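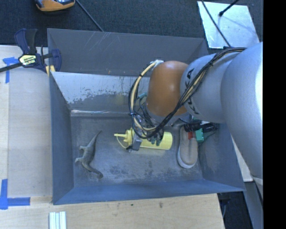
A shoe, a toy dinosaur and a yellow squeeze bottle in a grey metal bin.

Every house I have ever lived in has had a place where things go when they have no place. My mother had a drawer for it, my aunt had the bottom stair, and for years I had a great big tub in the back hall that swallowed everything from school shoes to bicycle pumps. I've been asked so many times how we got on top of ours that I thought I'd write the whole thing down, with all the bits I usually forget when I'm telling people over the fence.

First of all, please don't throw the tub away. I did that in our second year at Fistton, in a fit of temper, and within a week the whole lot had simply moved on to the floor. A catch-all is a good and useful thing in a busy house, and what ours needed was a bit of looking after. So keep your bin, or box, or basket, and let people drop things in it. Then empty it on a regular evening, properly, right down to the bottom where the fluff and the dead batteries live.

Emptying it

Spread an old sheet on the floor and tip everything out gently. I used to lift things out one at a time, and I'd get as far as the first interesting object and wander off to put it away, and then find the kettle, and then it would be bedtime. With the whole lot on the sheet you can't wander, or not very far, as somebody will want to walk through the hall.

Sort by room, and only by room. I tried sorting by person when the children were small and it ended in arguments over a torch. Kitchen things in one heap, bathroom things in another, shed things nearest the back door. When you've finished, carry each heap to its room in one go (a washing-up bowl is just right for this) and put it down on the nearest surface. Whoever next uses that room puts the things away. I won't pretend this always happens, but it happens more than you'd think if the heap is sitting where they want to put their toast.

The odd ones left over go into a paper carrier with the month written on it in felt pen. We started with October, as it happened, and I was surprised how little was in it. If a bag gets to four months old and no one has come asking, I take out anything that could possibly belong to a machine, and the rest goes to the charity shop or the bin.

Single shoes

A shoe on its own is a shoe whose partner is under the sofa. I say that with great confidence after many years of crawling about. Before you give up, look under the car seats as well, and behind whatever door the coats hang on. When I find one I tie its laces to the hook by the front door, at eye level, where it looks ridiculous and everyone notices it. Slip-on ones get a clothes peg.

If shoes have been lying at the bottom of a heap for a while they'll be squashed out of shape and a bit stale. Crumple up some plain newspaper, push it well into the toes and leave it overnight. For the smell, a spoonful of bicarbonate of soda in the foot of an old pair of tights, knotted, one in each shoe. Shake off any powder before you wear them to anything smart! Canvas ones can be brushed dry with an old nailbrush, and I do the mud only when it has gone quite hard, as brushing it damp just drives it in.

Squeeze bottles

I'm very fond of squeeze bottles and keep far too many. Once they're empty and thoroughly washed, the ones that held sauce are lovely for pancake batter, for icing, and for getting oil into a hot pan without a glug. To wash one, put in a little warm water with a drop of washing-up liquid and a spoonful of uncooked rice, put your thumb over the top and shake it as hard as you can. The rice does the corners. Rinse until you can't smell anything, then stand it upside down in a mug to drain, and do the cap separately, with a cocktail stick through the hole.

Never, ever reuse one that has held cleaning stuff for food, however well you've washed it. And label them all. I use masking tape and a biro and write what it is in full, having once mixed up vinegar and sugar syrup on a day when the in-laws were here.

Plastic toys

Toys that have been round the garden and through the hall need a good wash now and then. For hard plastic animals and the like I fill the basin with warm water and washing-up liquid and give them a scrub with a soft toothbrush, going carefully into the mouths and between the toes. Don't soak anything with a little hole in it, or squeeze every drop out afterwards, or you'll get black spots inside that no brush will reach. Anything that squeaks, walks or lights up gets a wipe with a damp cloth and no more. Dry them on a tea towel somewhere airy.

My old neighbour Orvokki Partanen used to keep a single shoebox of toys for visiting children and swap what was in it from time to time, and I've never seen toys so well loved. We do the same now with seven in the hall and the others up in the wardrobe.

The bin itself

Metal ones want nothing more than a wipe round with warm soapy water and a proper dry, especially along the seams, where rust likes to begin. If there's a sticky patch from an old label, a dab of cooking oil left on for ten minutes will shift it, then wash the oil off. I put a folded towel in the bottom of ours to take the clatter out of it, which has done wonders for everyone's nerves at seven in the morning. Fabric baskets can be hoovered with the small nozzle, and wicker is happiest with a dry paintbrush and a bit of patience.

Next time I'll get on to string, of which I have a great deal.

Comments

Mylene Quiambao
The rice trick worked on a mustard bottle I'd given up on. I used pearl barley as I was out of rice and it was fine. Do you do the same for flasks?

purkexpat
2019-12-04
Tried the shoe on the hook. My husband hung his coat over it.

Tilly in Bretitz
We have two bins, one upstairs and one down, and things just travel between them. Going to try the sheet this weekend. Looking forward to the string!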